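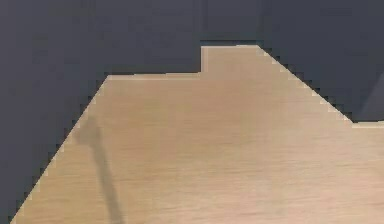 The Stondale is a draft stopper, and we will not pretend it is a glamorous purchase. You lay it along the bottom of a door and the cold stays on the other side, which is the whole of the job description. It comes filled with buckwheat hulls and wears a cotton twill cover that can be washed as often as guilt requires. We offer it in one color, Oat, a pale tan with a good deal in common with the bare wood tabletop at the head of this page, fine streaks and all. If you were hoping for teal, so was our designer, Haruna Hosoda. She has been outvoted twice.

Search products Go

Last updated 14 December 2023

Stondale Door Draft Stopper
Made by Pimwood
Item no. 2335

What you get

One stopper, filled and sewn shut at the inner lining. One zip-off outer cover. One hanging loop, for those months when you'd like it off the floor. There is no app.

Sizing

The standard Stondale measures 36 inches long and 4 inches across, and weighs enough that an ordinary house cat has to want to move it. Measure the door, not the frame. Tsutomu Hayashi handles our returns, and he would like that sentence printed on the box, the receipt and possibly the customer. A stopper slightly longer than the door is fine. A shorter one leaves a gap, and the draft will find it before you've sat down.

For wide doors we make the Stondale Long, at 50 inches. It is the same thing, but more of it.

Where it works

Use it on any inside door that closes over a hard floor. It also does well on low carpet. On deep shag it tends to sink and sulk. Don't use it at an outside door where rain gets in, as buckwheat hulls dislike a puddle and will tell you so with a smell.

Long hallways are the classic trouble spot. Cold air slides along the floor and arrives at your ankles with some momentum. Put a stopper at the door where the air comes from. If you don't know which door that is, hold a strip of tissue near the bottom of each one and see which strip flaps.

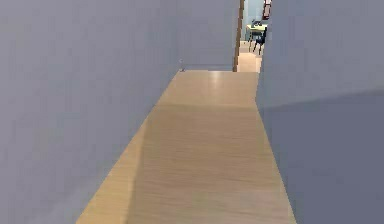 Plain hallway with a wood-effect floor.

Washing

Unzip the cover, turn it inside out and wash it cold. Line dry. It can go in the dryer on low if you're in a hurry, though it will come out a little snug and you'll have words with it getting it back on. Do not wash the inner tube. Belmiro Guerreiro washed the inner tube during testing, and we had to buy him a new filter for his machine.

If the hulls settle at one end, pick the stopper up by the other end and shake. Repeat until even.

Questions we keep getting

Does it stop noise?
Some. It will take the edge off a television. It will not help with a trombone.

Will it stay put when the door opens?
No. It sits on the floor on one side of the door, and if you push the door into it, it goes along for the ride. People who want it fixed to the door should look at the Hamada, our double-sided model, which slides underneath and travels with the door on purpose.

Can I get a refill?
Yes. Hulls are sold by the bag and last for years, so don't stock up.

Price and shipping

Standard, $62. The Long is made to order, so write to us for a price. Orders leave our workshop within 6 working days, a little slower in December, when everyone notices their doors at once. Spare covers are listed under Parts, in Oat.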